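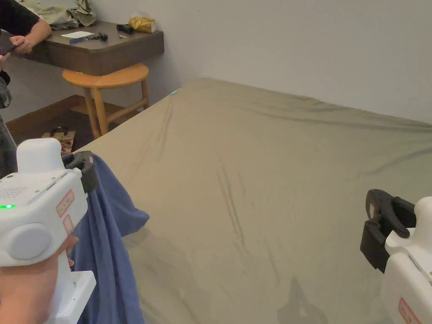
Left gripper keeps letting go halfway through a fold, right one is fine??

Posted in Handhelds and Teleop, 3,257 views

Hi all! First post, and I am having way too much fun with this stuff, so please forgive the length.

I'm collecting folding and bed-making demos with a pair of handheld grippers, the Pavura ones, and up until last month it was going great. Shirts, pillowcases, towels, all good. Now the left unit has started dropping things. I close the jaw on a corner of cloth, the light goes green, I lift, I start to bring the corner across, and somewhere in the move the jaw just relaxes. It doesn't fly open. It loosens by maybe the width of a coin and the cloth slides out. I'm still squeezing the whole time, I promise!

The part that really bugs me is that the recording says everything is fine. I went back through 139 episodes and 42 of them have a drop in them, and in every one the jaw width in the log stays flat at "closed" while the cloth is on its way to the floor. So if I hadn't been in the room I would have sent all of that off for training. The policy would have learned to carry nothing across a bed very confidently.

Things I've tried:

- charging both overnight
- re-running the zero step from the Godimeo app, twice
- wiping the jaw pads with a dry cloth
- swapping hands (the drops follow the unit, so it's not my grip)
- thicker cloth, which helps a little. Thin cotton is the worst

It gets worse as the session goes on. The first ten minutes are usually clean. By late afternoon it's dropping every few tries. Is the motor going? I love this setup and I'd hate to be without it for weeks if there's something I can do on the kitchen table.

5 comments

foldsforfun
12 votes

Mine did this! I bought new pads and it went away. They're cheap and they just peel off, so I'd start there. Mine were shiny like an old tire. Good luck and post some folds when you get going again, I love seeing those.

1 comment
> New pads came and I put them on. First session was better, then it was right back to dropping by the afternoon. Thank you though, they did need it! (original poster)

kitchen_table_robotics
87 votes, accepted

Oh I know this one, and it's a great little fault once you see it. I'm pretty sure your motor is fine.

The clue is that the log says closed while the jaw is open. On that model the width sensor sits on the motor side, before the coupling that drives the jaw. So it tells you where the motor is, and it has no idea where the jaw is. If the coupling slips on its shaft, the motor holds its spot perfectly, the light stays green, and the jaw creeps open under load. The green light only means the motor got to where it was told to go.

The coupling is held by one tiny set screw. Plastic around it warms up during a session, the screw backs off a hair, and you get what you have: clean at first, bad by late afternoon. Thin cloth is worst because there's nothing springy in the jaw to take up the slack.

To check it, power the unit off completely. Please do this part! If the motor wakes up while your finger is in the jaw it will pinch you, and it pinches hard. Then hold the jaw and wiggle it gently. A good one has a tiny bit of play. A slipping one has a dead spot where it moves and you feel no drag from the motor at all. Compare with your right unit so you know what normal feels like.

If it's slipping:

1. Take off the round side cap. It twists, don't pry it.
2. Turn the coupling by hand until you can see the set screw through the slot.
3. Back the screw all the way out, clean the oil off it and off the shaft, and let both dry.
4. One small drop of medium threadlocker on the screw. Medium, not the permanent kind, you may want it out again someday.
5. Line the screw up with the flat on the shaft and snug it down. Snug is plenty. The thread is in soft metal and I have stripped one.
6. Leave it overnight, then redo the zero step.

Step 6 matters more than it sounds. When the coupling slipped, your zero moved with it, so those two re-zeros you did were probably saving a bad value each time.

Afterward I like to run a hold test: clamp a folded strip of cloth, hang a small bag of rice from it, and leave it for five minutes. Mark the cloth with a pen right at the jaw edge. If the mark moves, it's still slipping. I've done over 800 episodes on mine since fixing it and haven't had a drop.

About your old data: I'd pull the 42 and also be suspicious of anything recorded late in a session. Small slips that didn't end in a drop will still have wrong widths in them. You can catch a lot of those by watching the wrist video at double speed, it's kind of relaxing.

3 comments
> IT WAS THE SCREW. It was so loose it fell out onto the table when I turned the thing over. Rice bag test passed, mark didn't budge. I did a whole evening of folding and it held every time. You have made my month! (original poster)
> Yay!! Check the right one too while you have the threadlocker out.
> Checked it. A quarter turn loose. Wow. (original poster)

grumbly_ned
3 votes

Same thing on the older Kettunen handhelds except it's two screws and you need to take the trigger out first. Grurkanis has the small screws in packs if you lose one, mine went down a heating vent. Also if you're under warranty ask before you open it, I didn't and they were okay about it but they might not be with you.

Last updated in February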